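New Prepositions Pack for A1 Learners Hits the Zalla Library

Teachers who have been asking for more beginner material on prepositions of place are in for a good month. Zalla, the worksheet-sharing site for English teachers, has just added a big new pack by Mohcine Berrada, and it is free to download for anyone with a teacher account.

The pack is called "Where Did I Leave It?" and it has 40 printable pages. It starts very gently with in, on and under, moves on to next to, behind and in front of, and gets as far as between and opposite by the last unit. There are matching tasks, gap fills, short readings, and a lovely set of "hide it and ask" games where one student secretly places an object and the rest of the class has to find it using only yes or no questions. Kids go wild for this kind of thing, and adults do too once the first pair has had a try!

Berrada teaches mixed classes of children and grown-ups in the evenings, and he wrote most of the pages between lessons over the winter. "I had a folder full of scraps," he says. "My students kept mixing up behind and in front of, so I kept making one more page, and then one more." His colleague Doaa Ragab tested the early units with her own second graders and sent back a long list of changes. Fonts got bigger, the instructions got shorter, and a whole page about a train station was thrown out (too many new words at once).

The readings follow the Martens family, who lose something in every unit. In unit 2 it's the car keys, in unit 5 it's the grandmother's glasses, and in unit 7 the cat goes missing for an entire afternoon. Each story recycles the words from the one before, so by the end students have met 123 everyday nouns, nearly all of them things you can find in a kitchen, a classroom or a yard. A word list with blank spaces for translation is included at the back, along with answer keys for everything except the drawing pages.

Speaking practice gets plenty of room, too. Ten of the pages are picture-difference tasks for pairs: Student A and Student B each have a version of the same room, and they have to talk until they find what has moved. Ragab likes to follow these up with real objects on the floor or a desk, and she asks her class to make sentences as fast as they can. The bottle is in front of the basket. The carton is next to the bottle. Then everyone closes their eyes, one thing gets moved, and off they go again.

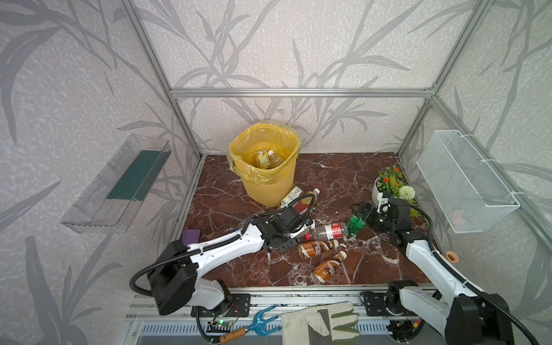

Early feedback has been great. The pack picked up 57 comments in its first days on the site, many of them from teachers who used unit 1 the very next morning. One asked for a black and white version to save ink, and Berrada has already uploaded it. Another wanted audio for the stories. That one will take longer, but he and Ragab plan to record the first four readings themselves in May, with Ragab doing the grandmother's voice.

A follow-up on prepositions of movement is in the works as well, using the same family and a very long walk to the beach. Nostusska, the small studio that drew the pictures for the first pack, has agreed to come back for it.

"Where Did I Leave It?" is under Grammar, Beginner, Prepositions in the Zalla library. The pages print on letter size or A4, and teachers can download the full pack or pick single units. Corrections and typos can be sent to Berrada through the comment box under the pack.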